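Cables, Shelves and Small Straps: Keeping a Desk Corner in Order

Hulcombe Household Notes, updated April 18, 2026

A desk that shares a room with shelving collects more dust and more loose items than a desk against a bare wall. Open shelves shed dust downward each time something is taken out or put back. Cables hold it. The notes below cover cleaning order, cable runs, keyboards, fabric straps and ribbons, and the care of white painted shelving. No special tools are needed apart from a soft brush, two microfiber cloths and a screwdriver.

Order of work

Start high and finish at the floor. Shelves first, then the desk surface, then the keyboard, then the cables behind the desk. Vacuum last. If the keyboard is cleaned before the shelves it will need doing twice.

Shut the computer down and switch off the power strip before moving any cable. Battery keyboards should be switched off as well. On most models the switch is underneath or on the rear edge.

White shelving

Painted cubbies show gray marks along the front edges where hands and book covers rub. Dry dusting removes the loose part only. For the rest, mix one teaspoon of dish soap into a quart of warm water, wring the cloth until it no longer drips, and wipe along the length of the board. Dry at once with the second cloth. Water left in an inside corner will lift the paint at the joint, usually within a season.

Do not use melamine sponge on satin or gloss paint. It is a fine abrasive and leaves dull patches that show under a side light. On flat paint it does less visible harm but still takes off a thin layer.

Load heavy items into the lowest cubbies. With curved or stepped units, check that the wall fixings are tight every November, before the heating dries out the room and the wood moves. A quarter turn is normally enough. If a screw keeps turning without biting, take it out and fit a wall anchor of the right size.

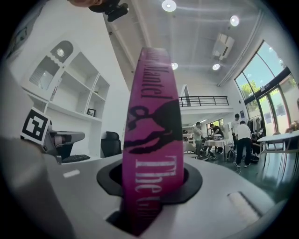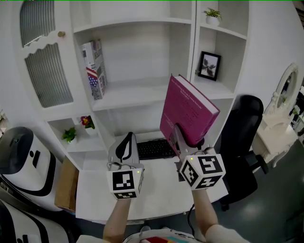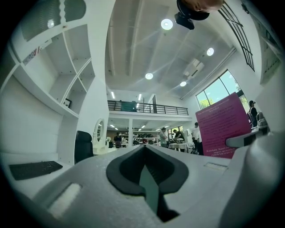

Printed strap, first; keyboard on the desk, second; white shelving with open cubbies, third.

Keyboards

Turn the keyboard over and tap the back with a flat hand. Then brush between the rows, working from the top row toward the space bar. Canned air should be used in short bursts with the can upright. A tilted can may spray liquid propellant, and that can leave a residue under the keys.

For the key tops, use a cloth dampened with 70 percent isopropyl alcohol. Apply it to the cloth and never to the keyboard. Black keys go shiny with use and cleaning will not reverse this, as the texture of the plastic has worn down.

Fabric straps and printed ribbon

Printed ribbon and woven strap are useful for bundling cables, but the print is often only on the surface. Test a hidden end with a damp white cloth. If color transfers, keep that strap away from light-colored cables and painted shelves - pinks and purples stain white paint badly.

Wash colorfast straps by hand in cool water and dry them flat. Cut ends will fray. Polyester can be sealed by passing the end quickly near a flame; cotton cannot, and needs a folded hem or a line of fabric glue.

A strap threaded through a slot should be slightly narrower than the slot. If it has to be forced, the edges curl and the print cracks along the fold.

Cables

Label both ends before unplugging anything. Masking tape is adequate for a day but leaves glue after a few months, so use proper cable flags for permanent labels. The Dater flags sold in sheets hold well on thin cords. On thick power cords they tend to open, and a Nkuna wrap tag is a better fit.

Keep power and data cables in separate bundles where there is room. Leave a loop of slack six inches long at each device so that it can be pulled forward without straining the plug. Do not coil a power cord tightly while it is in use - it needs to lose heat.

Replace any cord with a cracked jacket or a loose plug. Electrical tape is not a repair.

How often

Desk surface and keyboard: weekly.
Shelves: every second week for open cubbies, monthly if they have doors.
Cables: every 6 months, or whenever a device is added.
Wall fixings: once a year.

Related pages: Removing label glue from plastic. Choosing wall anchors. Flilesport storage boxes, sizes and lid fit.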